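notes - short version, keep to time!! water first

Open w/ the packing bench. Plotetum ships 400 retail orders a day, mostly hats, keychains, small stuff on spinner racks. Pickers walk, packers stand. Management buys automation. What happens to the packers?

Skip the history slide. Go right to who does what now.

- before: one job, "packer"
- now: packer, line tender, trainer
- pay grade: same for all three until June. Sore point. SAY THIS 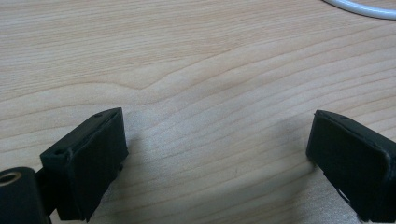 **Did anyone lose their job?**
Nobody was let go in the first year, but 19 people changed jobs and two temp contracts weren't renewed. Say both halves. Don't let the first half stand alone.

Next - training. People who pack all day know things they can't put in words. How hard to squeeze a cap. When to let go. Hand grippers = they show it, software learns from teh showing. Slow going. 691 demos before the first usable one-item routine.

Pause here. Let them read the number. 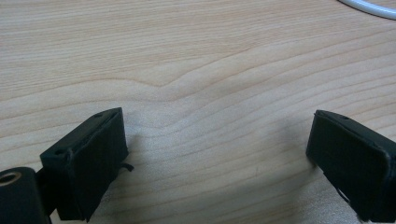
*Getuvier, December*

Second site. Smaller, older crew. Here they asked the crew first which tasks to hand over. Answer surprised the managers: keep folding, take the lifting. So lifting went first. Fewer sore backs reported by spring, more complaints about noise.

Quote from the floor, read slow: "I used to be tired in my shoulders. Now I'm tired in my eyes."

Then the rack restocking trial, quick, one minute max

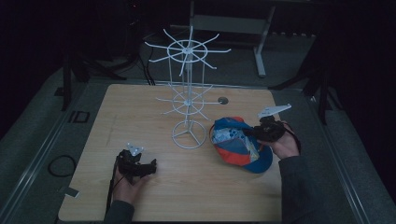
**Elaheh Salehi**
Shift lead and demo trainer, Getuvier

Elaheh's points, she OK'd these:
- wants breaks on the demo bench same as on the line
- demo time should count toward quota. It didnt at first
- names on the training records, or no names, but let people choose

If someone asks about Lalteck's system: different setup, haven't visited, don't guess.
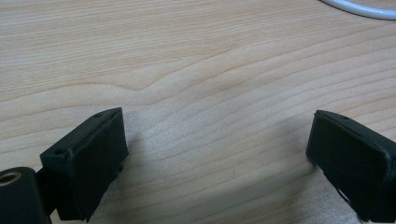 What I care about most is the waiting. Old job had almost none. New job is full of it, waiting for a reset, waiting for a go-ahead, and the quota sheet has no box for that. Look at the jaws here, wide open, nothing between them, just tabletop. A worker at that bench is still on the clock and still paying attention. Rosalía Bravo at Kiani started logging those gaps by hand, 1,000 entries so far, wants them paid as skilled time. I think she's right.

Ask the room: who logs waiting at your place? Take three hands, then questions. Handouts by the door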